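Keeping a Fitted Look Without Fitted Sheets

Last updated 8/11/25
2 min read
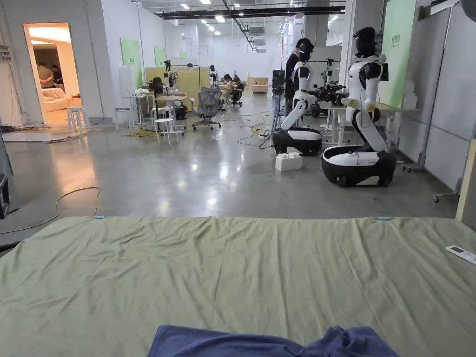 Flat sheets are cheaper than fitted ones, they fold smaller, and they can be used on any bed that comes close in size. The trouble is keeping them in place. Elastic does that job on a fitted sheet, and on a flat one you have to do it with tucking, clips or weight. Small clips along the top border, like the light blue ones on the green sheet, are the cheapest fix. Put one toward each side and pull the fabric from the opposite end. A sheet clipped only at the top will still show soft creases across the middle, and a minute of smoothing with the flat of your hand takes care of most of them.

Clips

Plastic clips with a wide jaw are kinder to cotton than metal ones. Metal bulldog clips grip harder but leave a mark, and they rust if you put them on a damp sheet. I bought a bag at Zona for the price of a coffee and have replaced two of them so far. Dornomus sells a version with a rubber pad inside the jaw, and these are better on thin or slippery fabric. If your mattress is too deep for a clip to reach around, pinch the sheet and the mattress cover together and clip those instead.

Straps

Elastic straps run under the mattress from corner to corner. They hold better than clips but you have to lift the mattress to put them on, so they make sense for a bed you don't strip often. Buy the adjustable kind. The fixed ones stretch out over time and then they are no use.

Tucking

Start at the foot. Tuck the end under, then lift the side about a foot from the corner so it makes a triangle on top of the mattress. Tuck the part that hangs down, drop the triangle, and tuck that too. Leave yourself a good eight inches to go under the mattress on every side. Anything shorter will work loose by morning.

Washing

New dark or bright sheets should go in by themselves for the first few washes. Greens and blues bleed more than you would expect – I once turned a set of white pillowcases the color of pond water. Cold water and half the usual detergent is enough for sheets that aren't stained. Don't pack the drum. A queen sheet needs room to move or it wraps itself into a rope with everything else inside it.

Take sheets out of the dryer while they are still slightly damp and put them straight on the bed. The last of the moisture lets the wrinkles pull flat under tension, and you can skip the iron. Let the bed air for an hour before you put the blankets back.

Thread count

Anything from 200 up is fine for everyday use. Very high counts feel heavy and take longer to dry. My oldest set is a plain percale from Fladside and it has outlasted two fancier ones.

Storage

Fold the set and put it inside one of its own pillowcases. Keep it on a shelf and not in a plastic bin, where cotton can pick up a stale smell. In November I swap the percale for flannel and wash the flannel once before it goes on, as it will have been sitting all summer.

96 shares
2 comments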